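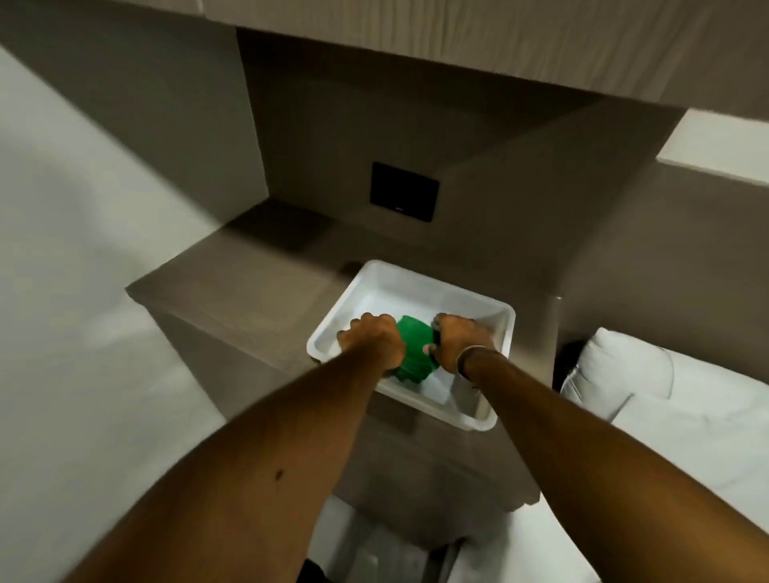
Bedside unit always a mess, what do you keep in a tray vs a drawer?

Asked in Home & Tidying — Thu 11 July

So we got the Polstead bedroom set in March, the taupe one, bedside with a panel behind it. Love the look. But the top is a dumping ground. Chargers, lip balm, receipts, hair ties, water glass. Bought a white plastic tray to keep it all together and now the tray is just a smaller mess. Also it sticks out over the front a bit, the ledge isnt very deep.

Two things really. What actually belongs on there? And how do you clean that matte wood-look finish, mine goes streaky whatever I use. Don't want to wreck it, the set was 400 and I'm not buying another.

3 answers

Clistine
Tray is fine, you're just putting too much in it. Take everything out. All of it, onto the bed. Wipe the tray, then only put back what you touched last night. For me thats glasses, phone, hand cream. Rest goes in the drawer or the bin.

Cloth wise — soft microfiber, barely damp, one drop of dish soap in a bowl of warm water. Wring it till nothing drips. Go with the grain, then straight over it with a dry one. Streaks on matte are nearly always leftover product, so if you've been spraying polish on it you might need to do it 2 times before it looks right. Don't use the polish again. Don't use glass cleaner either, I did that on a dresser and got a shiny patch that never went away.

I keep one green cloth folded in the tray, quick wipe before bed, takes no time. Wash it seperately the first time, the bright ones bleed.

For the overhang, turn the tray so the long side runs along the wall. If it still hangs over get a smaller one. You'll knock it off in the dark otherwise, glass and all.

Gosach
just use the drawer

Tran
Agree with most of the first answer, not the soap. On my unit plain water was enough, soap left a film. Try a spot round the back first.

Also put the water glass on a coaster outside the tray. Water sits in the bottom of those plastic ones and you dont notice till the receipts are stuck down. Mine had a ring in it that took 5 goes with baking soda.

Asker comment: did the tip everything on the bed thing. Three lip balms. Will try water only tonight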